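Fall walk-through, Skerkilwood Community Theater, November 7, 2022
Walked by Kristóf Boros, with Ottó Kocsis on the ladder

Good news first: we are in far better shape than we were in July! I had a great time going through the building with a flashlight and a fresh pencil, and I'd happily do it again before the pantomime opens. Comments are longer than the form likes. Read them anyway, please.

**Key:** [x] fine, [ ] needs work, [~] fine for now, look again next time

## Front of house

- [x] **Exit signs lit.** All of them, including the one over the coat room that used to flicker. The new battery packs are terrific.
- [x] **Aisles clear.** Beautifully clear. Whoever moved the spare chairs into the annex, thank you!
- [~] **Carpet edges.** The strip at the top of the left aisle is lifting again. Ottó taped it and the tape is holding, but it wants a proper metal edge.
- [x] **Seats.** All 339 tip up the way they should. I sat in a good many of them to be sure (row F has the best view in the house, if you've never tried it).
- [ ] **Handrail, balcony stairs.** Loose at the bottom bracket. The screws turn without biting, so it needs plugs and longer screws. Balcony stays shut until this is done.
- [x] **Lobby doors.** Both leaves open outward with one push and close by themselves. The closers were adjusted in July and they're lovely now, no slamming.

## Stage and wings

- [x] **Fire curtain.** Dropped it twice. Down in 20 seconds the first time and a touch quicker the second. What a satisfying thing to watch.
- [x] **Stage edge tape.** Fresh white tape the full width. You can see it from the back wall with only the blues on.
- [ ] **Trap door.** Bolt is stiff. It locks, but you need two hands and some bad language. Grease first, and if that doesn't help we replace it.
- [~] **Wing storage, stage right.** The Rorkitwood flats are leaning at a safe angle and tied off. They still eat up a lot of the walkway. Could they go back to Rorkitwood before tech week?
- [x] **Prop weapons.** Locked up, key signed in.
- [ ] **Cable runs.** Two cables cross the upstage crossover with no ramp. We own ramps! They're under the paint shelves.

## Overhead

- [x] **Safety chains on lanterns.** All 38 lanterns have one, and every chain is closed properly. Ottó checked each by hand and came down grinning.
- [x] **Ladder.** Feet good, locks good, label readable.
- [~] **Rope, line 8.** Some fuzz where it passes over the pulley. No cut strands. Keep it for light cloths only and look again after the run.
- [x] **Working load labels.** Every bar has one now. The bigger lettering was a great idea.

## Paperwork

- [x] **Evacuation plan posted.** Lobby, green room and booth.
- [~] **Show folders.** Each steward's station gets a folder with the floor plan, the radio card and the roll-call sheet. The sheets inside need changing over to the new assembly point, the Bullstead Street parking lot. Old sheets go in the shredder, please, not back in the drawer.
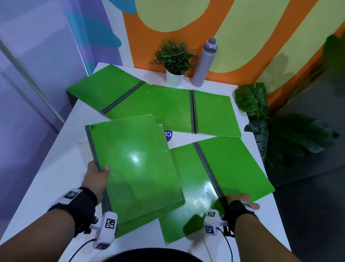
- [x] **Accident book.** Up to date. Two entries since July, a pinched finger and a splinter. Both dealt with on the night.
- [ ] **Extinguisher certificates.** The Blackburn contractor came and did the work, and the tags are on the extinguishers, but the certificates haven't reached us. I'll call them.
- [x] **First aid kits.** Full. Green room kit now has the good burn gel.

## Green room and workshop

- [x] **Kettle and microwave.** Clean cords, clean plugs, tested.
- [x] **Paint store.** Lids on, door shut, vent running.
- [ ] **Saw guard.** Sticks halfway. Unplugged and tagged. No one uses it until Ottó has had it apart, and yes, that includes me and my bookcase.
- [~] **Heater.** Works nicely. Someone has been drying costumes near it, so I've put a rail on the far wall. Use the rail!

## To do before opening

1. Balcony handrail (Ottó)
2. Saw guard (Ottó)
3. Cable ramps down (stage crew, first rehearsal on the set)
4. Trap door bolt (Kristóf)
5. Chase certificates (Kristóf)
6. New roll-call sheets in every folder (front of house)

Balcony tickets are on hold at the box office until item 1 is signed off. I'll initial it here and pin a copy by the stage door.

K.B.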